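Visit to the Courtois worktop plant, October

The Courtois plant sits behind the old rail yard at Nostley and makes solid wood worktops from short lengths of hardwood. Our group had two hours on site. Thierry Collet runs production and took us through in process order, starting at the timber store.

Stock arrives kiln-dried and is held under cover until it reads between 8 and 10 percent moisture. Boards above that go back on stickers. Meters are checked against an oven-dried sample each morning, and the log hangs on the door of the store. The building is kept at a steady humidity by a misting system, which you notice mainly as a faint hiss near the roof.

From the store the boards go to a crosscut saw, where knots and splits are marked in crayon and cut out. What remains is a heap of pieces of uneven length. These are ripped to strip width, planed on four sides and sorted by shade. Sorting is by eye. Courtois tried an automatic grader a few years ago and took it out again, as customers who order a mixed top want it mixed in a particular way.

Strips are laid up in staggered rows with plain butt joints at the ends. Glue goes on the long edges by roller. The press holds 5 panels and the cycle depends on thickness; a standard kitchen top stays in for just over 40 minutes. Panels then rest overnight before sanding, so that moisture from the glue can leave the joint lines. Sanding them too early gives shallow grooves a week later.
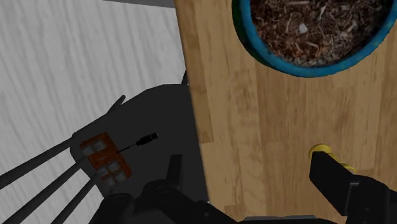

Timothée Le Goff asked whether the end joints were a weak point, and said he had seen tops of this type open up beside a sink after two winters. Thierry's answer was that the long edges carry the load and the end joints carry very little, but that end grain takes up water quickly and has to be sealed on both faces. Most of the returns he sees were oiled on top only.

Finishing is done in a separate room. The standard treatment is 4 coats of hardwax oil, with a light rub between coats. Lacquer is available to order – Thierry does not recommend it for kitchens, as it cannot be patched. Offcuts and shavings feed the boiler, which heats the kilns and the office.

Output last month was 462 panels. Visits run on weekday mornings and have to be booked through the office. Wear closed shoes; ear protection is handed out at the door. Parking is on the Isell side of the yard, and the gate closes at noon.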